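Cavis Store Partners: Frequently Asked Questions

Who can apply to open a Cavis store?
Anyone who has run a shop, restaurant or similar business for at least 3 years. You can apply as an individual or as a company. We don't accept applications from groups still being registered.

How big does the space need to be?
Our standard home goods format needs 200 square meters of sales floor, plus storage. The smaller Zatar format, which sells kitchen and table items only, fits in less. Send us a floor plan before you sign a lease.

Which areas are open right now?
We are taking applications for Pulau and the towns along the coast road. The city center is full until the Martinelli building reopens. The list is updated every November.

Do I have to use your fixtures?
Shelving, checkout counters and signs come from our supplier and are billed at cost. Flooring and lighting can be bought locally if they meet the store manual. Windows and doors are between you and your landlord.
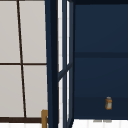 Window with pale panes and dark-brown dividers.

How many products will I carry?
A standard store opens with about 1000 items. Two thirds of the range is set by us and the rest you pick from the catalog. You can change your picks once a quarter.

How often are deliveries made?
Once a week. Orders must be in by 4 p.m. on Thursday to make the next truck. Late orders roll over to the following week, and we can't make exceptions during the holiday season.

Can I sell goods from other suppliers?
Only with written approval. Local food and greeting cards are usually fine. Anything that competes with a Cavis line is not.

How long does it take to open?
Most stores open 40 weeks after the contract is signed. Permits are the usual cause of delay.

What happens to unsold seasonal stock?
You can return unopened cases within the return window printed on the invoice. Opened cases stay with the store and may be marked down at your discretion.

Can I transfer my store to someone else?
Yes, but the new owner has to go through the same application and training. Contact the partner desk before you agree on a price.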